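Subject: Re: [reuse-tech] Crushed cans and the Prelthorpe sampling sheet

On an afternoon in October, the Randilow depot wrote:
> We have started using the Prelthorpe sheet for our hand samples. Two
> questions. Do flattened cans go under "metal, whole" or "metal, other"?
> And is the 700 g minimum for a sample taken before or after the
> non-target items are removed?
>
> Our last set came out 28 g short after removal and we weren't sure
> whether to throw it away.

The minimum applies before removal. Weigh the full sample, write the gross figure in column 2, then take out the non-target items and weigh those separately. If your gross weight was 700 g or more, the set stands and the 28 g doesn't matter. Please keep the original sheet and don't recalculate it.

One warning on scales. The Julberg bench scale drifts if it is left switched on overnight. Zero it with the empty tray in place before each sample. The older Lemieux scale holds its zero but only reads in steps of 2 g, so don't mix the two within one set.

Liquids are still a problem in our own figures. A capped bottle with anything in it is weighed as found, then emptied, drained and weighed again. Both numbers go on the sheet. Bottles without caps are drained first and get one number only.

As for the cans, the sheet's wording is poor and will be changed in the next version. "Whole" means that nothing has been cut or torn off, so shape doesn't come into it. The crushed green and silver can lying against the roll of blue tape goes under "metal, whole". The tape is non-target, core included, and so is the small orange basketball. The light green box is card, and its printed top makes no difference. Use "metal, other" for loose lids, foil and cut pieces.
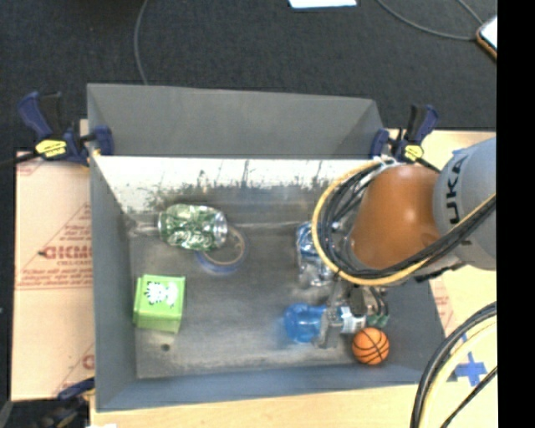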